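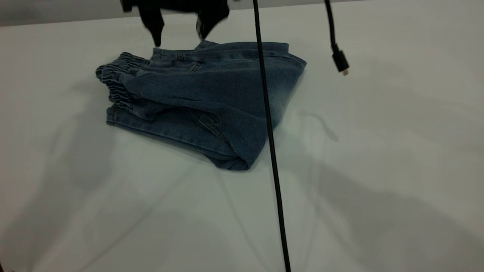

Folded jeans on the white table, with the gripper just above the waistband edge.

Scoring Folds With a Settle Test: A Walkthrough

If you have spent any time teaching a robot to fold laundry, you know the argument that comes up sooner or later. One person looks at a bundle of denim and calls it folded, another person looks at the same bundle and calls it a lump, and by the end of the afternoon you have a spreadsheet full of scores that don't agree with each other. We went through that on the Pistley project for longer than I'd like to admit, and the settle test is what we use now. It's a small method and there is nothing fancy in it, but it has made our results a good deal easier to compare from one month to the next, so I thought I'd write it up properly for anyone who wants to try it.

The idea is simple. You score a fold twice, once at the moment the gripper lets go and once after the cloth has had time to relax. Thin cotton mostly stays where you put it. Denim has opinions! A thick doubled end wants to open back up, and anything with elastic in it pulls on its neighbors, so a bundle that earns a lovely first score can earn a pretty poor second one. The difference between the two is what we call the settle gap, and it's the number we care about most.

What you'll need

A plain table in a light color, a camera that stays fixed for the whole session, your arm and gripper, and a set of garments. We keep 16 garments in our set and use the same ones every time. Try to include a few pairs with elastic, because a set made up only of flat, well-behaved shirts will flatter any policy you give it. You'll also want a way to trace outlines from still pictures. We wrote ours inside a little tool named Golob, but any program that can separate cloth from table will do the job.

Step 1: Take your background

Before the first garment goes down, save a still of the table with the lights set the way you plan to leave them. Anything that hangs in view, such as a cable, should be left hanging exactly where it will be during the runs. Our early outlines had a stripe missing where a cable crossed in front of the cloth, and the tool treated one pair of jeans as two separate pieces. We now fill across any gap narrower than 13 pixels, and I'd suggest starting there and adjusting for your own camera.

Shadows deserve a minute of your time too. A soft gray shadow on a white table can look a lot like pale faded denim to a simple threshold, so check the lightest garment in your set before you trust any outline.

Step 2: Run the fold and mark the release

Start from a crumpled drop and let the policy run. The release is the first still in which both fingers are clear of the fabric. Please be strict about this. A finger that hovers close to the cloth can look like it's touching, depending on the camera angle, so we check the gripper's force reading as well and go with the reading whenever the two disagree.

Step 3: Score, wait, score again

Trace the outline at release and divide its area by the area of the smallest rectangle that holds it. Multiply by 1000 and drop the decimals, just to keep the table tidy. Then wait 8 minutes without bumping the table — this is the hard part, and a good time for coffee — and do it all over again. The bundle can lie at any angle, diagonal or straight, as the rectangle turns with it.

Step 4: Read the gap

Subtract the second score from the first. A small gap with a high first score is what you're hoping for. A small gap with a low first score means the policy made a lump and the lump stayed put. A large gap usually sends us back to the last fold in the sequence. On the Trondbridge policy, nearly all of our large gaps came from thick rounded ends that had been doubled over without a final press, and adding one slow press with closed fingers brought them down nicely.

A few limits

The score knows nothing about whether a pocket is inside out or a leg is twisted underneath, so we still keep a yes-or-no column for that, filled in by hand. It also can't see height. A tall springy bundle and a flat one may trace the same outline from a single camera, and we're hoping to add a side view when the Dornham table is ready in January. Until then, a ruler held next to the bundle after the second score does well enough.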